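Saturday at the Plusstead open day

We had been meaning to get out to Plusstead for years, and this time the weather was kind, the car was behaving and there was no excuse left.

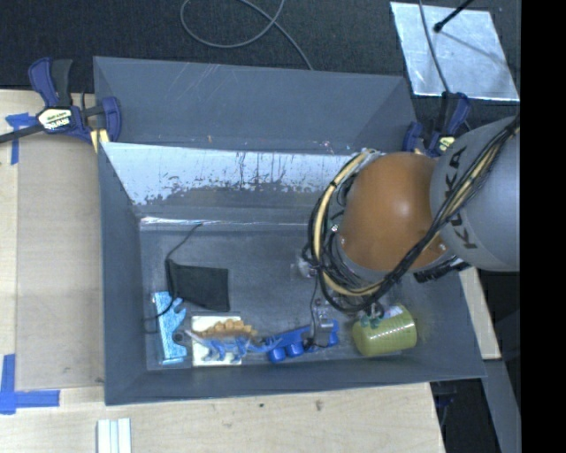 I should say first that I love a sorting shed, and have ever since I was small enough to be put to work matching socks at the church fair. Plusstead takes in household odds and ends from right across the district and sends them back out to playgroups, op shops and families who need them, and the big shed at the back is where it all gets gone through. What caught my eye was how hard-working everything looked. The dark grey bin on the wooden tabletop had scratches up its back panel and a scuffed floor, with toys down at the bottom and a black fabric pouch (or maybe just a cloth, I never did find out) lying over on the left with its cord trailing off towards the side. I could happily have stood there all morning wondering what belonged to what.

The gates opened at 9 and we were there not long after, which was wise, as the car park filled up quickly and later arrivals were sent down to the paddock. Entry was two dollars, with tea included, and you were given a coloured sticker telling you which tour you were on. Ours was the second one. It took in the receiving dock, the washing room and the shelves where the finished boxes wait for collection, and it ran a good deal over time as people kept asking questions, me among them.

The washing room was my favourite after the shed. It smelled of lemon soap and had a long row of racks under the windows, every one labelled in the same neat handwriting. Our guide told us they send out 1000 boxes in a good year, and that jigsaw puzzles are the great headache, as you can't know whether one is complete until somebody sits down and does it. There is a puzzle table in the tearoom for exactly that purpose! I put in five pieces of a lighthouse and was quite pleased with myself.

Out on the lawn there were stalls. Figueroa had the coffee van, with a very long line and very good cinnamon buns, and Umar was selling canvas bags and storage tins at prices I thought fair. I came home with three tins I didn't need, in a colour my kitchen doesn't have. Ikuden had a mending stall where you could bring a torn toy or a coat with a broken zip, and I was sorry I hadn't read the flyer properly and brought the old bear.

If you are going next time, wear closed shoes, as they won't let you into the shed in sandals. The number 13 bus stops at the corner, and it's a short flat walk from there. Donations go to the side door, not the front one.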